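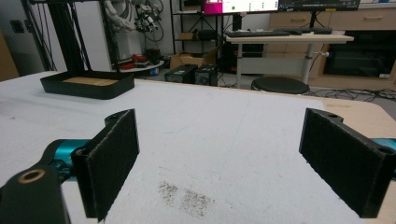

# About Furnelside

Furnelside is a small robotics company in Ovamcombe. We work on one question: can a machine do the dull chores in a house or on a shop floor well enough that a person can stop doing them?

So far the answer is "some of them, some of the time." We would like to be clear about that, because a lot of people write to us expecting a robot they can buy by December. We don't sell one.

## What we work on

Most of our time goes to small, untidy jobs. Wiping up crumbs, clearing a bench after a shift, putting tools back in a tray. Specks of dirt on a table are a good example. A person sweeps them up without thinking. A two-fingered gripper can't pick them up one by one, so it has to take hold of a brush or a cloth, press down by the right amount and know when to stop.

Our main project is called Didus. It covers 62 chores, split between the home and the workshop. A chore counts as done when the machine finishes it 70 times in a row with no help. Right now 5 have passed. Folding towels is not one of them – it was close in spring, then we changed the towels.

A second project, Rotich, deals only with shop floors. It is further along. Benches stay where they are and parts come in known sizes, and both of those help a great deal.

## How we got started

Idris Bowen started the company after years of fixing packing machines. He had watched good machines stand idle over a bent carton or a bit of grit, with someone on overtime clearing it by hand. The first two years were spent on grippers alone, and we still make our own finger pads.

## Working with us

We take on two outside trials at a time. If you run a workshop, laundry or kitchen and have a chore you would like us to look at, write and tell us what it is, how often it gets done and how long it takes. A plain description is fine. We will tell you if we think it is too hard, and most are – for now.

Page last updated 2020-09-28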